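Grunwood library switches reading tables to matt white after glare complaints

Grunwood district council is to replace the tabletops in the main reading room of its central library, following a survey in which glare was the most frequent complaint from users. Work starts in November and will be carried out in two phases so that half the room stays open throughout.

The survey, which ran through the spring, drew 537 replies. Respondents were asked about noise, heating, seating and light. Complaints about light were concentrated on the south side of the room, where the present tops have a gloss varnish and sit under a row of high windows. Readers there reported moving books and papers several times in an afternoon to avoid reflections. Laptop users mentioned the same problem, mostly after midday.

The new tops will have a matt white finish. A matt surface scatters light in many directions, so that no single reflection of a window or lamp reaches the eye at full strength. A pale one also reduces the contrast between the page and the table around it, which lighting guidance commonly recommends for long periods of reading. The drawback is that marks show up sooner, and the cleaning contract has been amended to cover a daily wipe with a non-abrasive cloth.

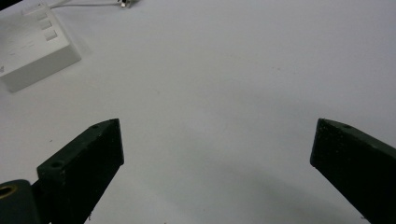 A matt, pale tabletop under even light.

In all, 67 tables are included. The frames are sound and will be kept, with the tops unbolted and the fixing points reused. The maker, Dalisay, will supply the boards cut to size and edged, and the joinery firm Sidodard will fit them on site. The council said that keeping the frames was the main reason the scheme could be paid for from the existing maintenance budget.

The reading room covers 1,864 square metres over two floors, but only the ground floor is affected. The upper gallery was refitted more recently and has shallower desks with a satin finish, which attracted few comments in the survey.

Light levels will be measured at each table before and after the change. Readings are to be taken at 10am, 1pm and 4pm, with the blinds up and again with them down. If the levels on the south side are still uneven, the council will look at diffusing film for the windows – a cheaper measure than new blinds, although it would also cut daylight in winter.

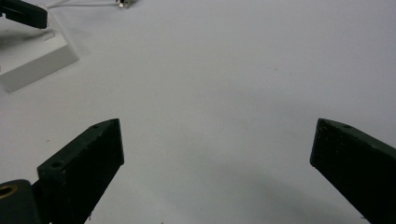

Faint, diffuse shadows on a smooth white surface.

Shadows were raised by a smaller group of respondents, chiefly those using the tables under the gallery. The existing lamps there are single fittings placed behind the reader, so a hand or a shoulder throws a shadow over the page. These will be replaced with longer fittings set across the line of the tables. The wiring for this is already in place.

A similar change was made at the Drunendale branch, where the study tables were resurfaced as part of a general refit. Staff there have since asked for felt pads under desk lamps and bookends, as metal bases were leaving grey lines on the finish. Pads have been added to the Grunwood order.

The library will keep its normal hours during the work, except for one Saturday when the ground floor will be closed for deliveries. The date will be posted at the entrance and on the council website. Study spaces in the gallery can be booked at the enquiry desk.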